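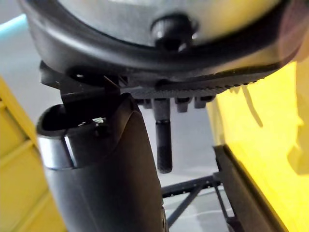

Vue caméra poignet, cellule 2, bac jaune à gauche, montage actuel.

Sujet : Caméra poignet, la bride et le boulon mangent le haut du champ

arnel_cell
Bonjour à tous. Nous constituons un jeu de démonstrations pour une tâche de prise en bac, par téléopération, avec apprentissage par imitation derrière. Objectif : 300 épisodes avant fin avril. 57 sont enregistrés avec le montage ci-dessus. Le carter rond du poignet occupe tout le haut, avec le support sombre et sa bande crantée juste dessous, et le boulon noir fileté descend au centre. Il reste le sol gris clair, le piètement métallique en bas et du jaune de chaque côté.
Deux options : recadrer en bas avant l'encodeur, ou démonter, déporter la caméra et repartir de zéro. Des avis ?

kv_udthorpe
Ne recadre pas tout de suite. Une pièce solidaire de la caméra garde la même position dans toutes les images, le réseau apprend vite à l'ignorer. Chez nous, à Udthorpe, on a entraîné avec un bon quart de l'image occupé par l'outillage, sans perte mesurable par rapport à un masque noir.

pixelmort
Pas d'accord. « Ignorer » suppose un éclairage constant. Le bord noir du carter a un reflet chaud dans sa partie basse. Si ce reflet change avec la position du bras ou l'heure, tu as un signal parasite corrélé à la trajectoire. J'ai vu une politique apprendre la phase de la tâche à partir d'un reflet sur une vis. En simulation de déploiement, tout allait bien ; le lendemain à 7 h, plus rien.

kv_udthorpe
Avec combien d'épisodes ? En dessous de 200, tout est corrélé à tout.

pixelmort
Moins de 200, je te l'accorde. Mais il en est à 57.

arnel_cell
L'éclairage est fixe, stores fermés. Pour le segment de bras à gauche, je crains davantage le collier argenté, qui est franchement réfléchissant. Ruban mat dessus ?

favivine_lab
Ruban mat, oui, mais le même au déploiement. Et note la date de pose dans les métadonnées, sinon tu mélanges deux apparences sans pouvoir les séparer.
Pour la géométrie : quelle que soit l'option, fige le support. Marque la position par un repère gravé et fais une image de référence au début de chaque session, bras en position de repos. Différence avec la référence au-dessus d'un seuil : on n'enregistre pas. Notre script Favivine le fait en environ 2 secondes.

nicaodha_rt
+1 pour l'image de référence. Je pose quand même la question du boulon : il sert à quoi, aussi long ? S'il ne porte rien, une vis plus courte dégage le centre sans toucher à la pose de la caméra, donc sans refaire l'étalonnage main-œil.

arnel_cell
Il vient du kit Nic Aodha, monté tel quel. Je vérifie le plan avant de couper quoi que ce soit.

pixelmort
Si tu le raccourcis, les 57 premiers épisodes sont d'un autre domaine. Il faudra soit les jeter, soit masquer la zone dans les deux lots.

kv_udthorpe
Les jeter, non. Masque fixe sur la zone du boulon, appliqué partout, et on compare avec et sans sur un lot de validation tenu à part. C'est une demi-journée de calcul.

arnel_cell
Retour après lecture du plan : le boulon est une vis de réglage surdimensionnée, la version courte existe. Je la monte, je garde l'ancien lot avec masque, ruban sur le collier, image de référence à chaque session. Pas de recadrage pour l'instant.

pixelmort
Je maintiens que le recadrage coûterait moins cher. Publie les deux courbes.

arnel_cell
D'accord, je les poste dans ce fil quand le lot est complet.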